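Caja de herramientas Bollberg: mi opinión después de 2 meses

Llevaba desde febrero con las llaves metidas en un cajón de la cocina (sí, con los cubiertos de servir) y un día me harté. Miré una caja metálica de Lernum, que pesaba un disparate, y al final me quedé con la Bollberg de plástico, que encontré en Postitz de oferta. Y ya puestos me llevé también un contenedor transparente grande, de los de asa blanca, para todo lo que no cabe en una caja de herramientas: alargadores, lijas, la cinta de pintor...

El contenedor me ha ganado por el asa. Es un tubo blanco grueso y liso, con las esquinas redondeadas, y se agarra de maravilla – no hay cantos que se claven en los dedos. El plástico transparente también ayuda mucho cuando busco algo con prisas.

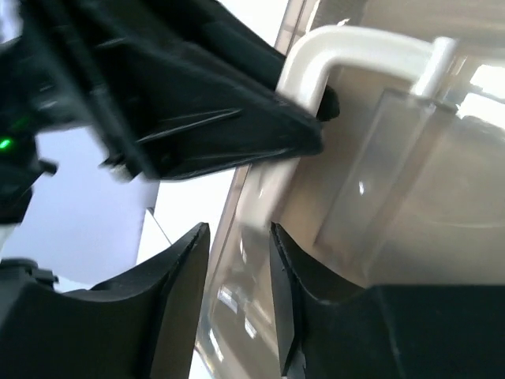
La caja por dentro

Es de color tostado, muy sufrido, y se abre en niveles escalonados. A la izquierda queda una bandeja ancha y poco profunda, al lado otra más estrecha, un poco más baja, y luego el compartimento hondo, que es donde van las llaves combinadas y los destornilladores. Las llaves Allen también acaban ahí, aunque sueltas se van al fondo y toca rebuscar. ¡Yo habría agradecido unos separadores!

En las bandejas pienso poner los tornillos; tengo unos 200 de un mueble que desmonté y me da pena tirarlos.

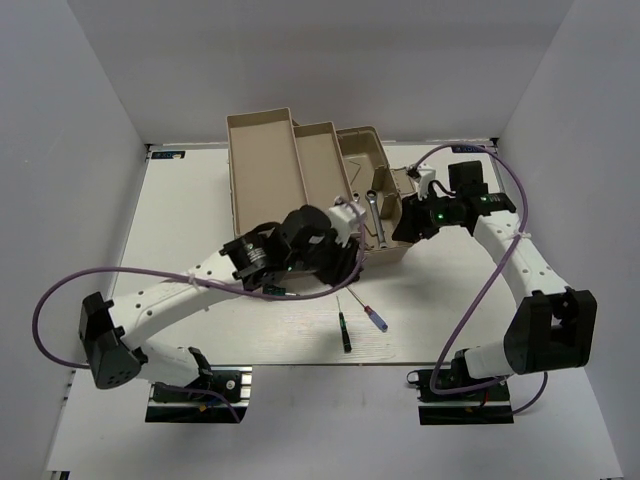 La caja abierta, con las llaves en el compartimento hondo.

Lo peor: el precio sin oferta me parece subido, y en la ferretería Maldonado no la tienen, así que hay que pedirla por internet. Yo volvería a comprarla, pero esperaría otra vez a las rebajas.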